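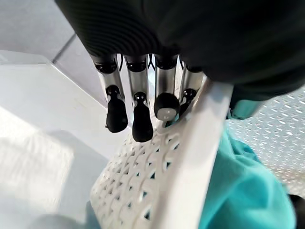 *White plastic basket with a lattice side wall.*

Koskela has revised its range of household storage baskets and will begin deliveries to shops in June. The change affects the open plastic baskets sold for shelves, wardrobes and utility rooms. Lidded boxes and the wire range stay as they are.

The main alteration is to the side wall. Earlier baskets had plain vertical slots, which ran from just under the rim to the base. The new wall uses a woven-look lattice with raised shapes and small openings between them. Koskela says the lattice spreads a load sideways as well as downwards, so that a full basket bulges less when it is lifted by the rim. The slotted version was prone to bowing on the long sides when filled with tins or wet cloths.

The smaller openings also change what the baskets can hold. Pegs, pens and cable ends used to slip through the slots and catch on the shelf below. The firm has not fitted a solid panel, as it wants to keep air moving through the wall when the baskets are used for linen or vegetables.

Three sizes are planned. The smallest is meant for drawers and bathroom shelves, the middle size for kitchen cupboards, and the largest for the floor of a wardrobe. The largest has a listed load of 40 kilograms when standing and a lower one, still to be printed on the label, when carried. All three nest when empty. Baskets from the old range will not nest with the new ones, although they can stand side by side on the same shelf.

White is the only colour at launch. Grey was offered with the slotted baskets but accounted for a small share of orders, and Koskela has dropped it for the time being.

The baskets are moulded at the firm's plant in Drulitz, where one of the older presses was taken out last winter to make room for the new tooling. A first run of 1,000 baskets has been set aside for shops that already stock the range. These will be supplied in cartons without inner wrapping. Each basket carries one paper label, tied through the lattice with string, in place of the glued label used before. Retailers had complained that the glue left a mark on the wall and that returned baskets could not be put back on sale.

Zovora, which distributes the range, will take orders from Monday, May 2, 2022. Its minimum order is 200 pieces, and sizes may be mixed within that figure. Remaining stock of the slotted baskets will be sold at a reduced price until it runs out. Item numbers for the old and new ranges are different, and shops using automatic reordering will need to update their lists by hand.

Skekadeck, which sells shelving cut to suit the Koskela baskets, said its current shelf depths will fit the new sizes. The rim is slightly wider than before, and shelves fitted with side runners may need the runners moved outwards by one hole. A revised fitting sheet is to be packed with the shelving from June. Customers with older shelves can ask for the sheet by post.

Prices for the three sizes will be published with the order form.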